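I've lived in Trultholm for six years and I still can't get a straight answer about where things go. I don't mean the bins, the bins are fine. I mean indoors – the bowl by the door, the spare keys, the post you haven't opened yet. My view is that every home needs one place for odds and ends, and that the tidy-house people are wrong to want rid of it.
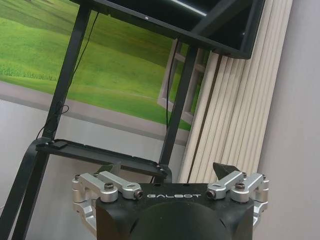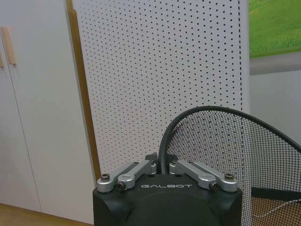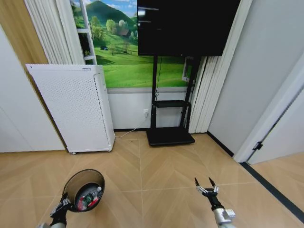 My gran in Delley had a drawer for hers, and it took her 30 seconds to find anything in it. Buttons, fuses, a birthday candle, all in together. My friend Hadiza Nnaji swears by labelled boxes, and she once spent up to 5 hours sorting hers (she told me this proudly!). I'd take a plain round bowl with a dark rim, like the one with the red thing and the white thing in it, over any amount of labelling. You can see what you've got, and you can tip it out when it gets silly.

The tidy lot will say it spreads, and yes, it does a bit. Mine has crept along the shelf since February. But a house where every last paper clip has its own address sounds exhausting to me, and I'd rather spend the evening on the sofa with a cup of tea.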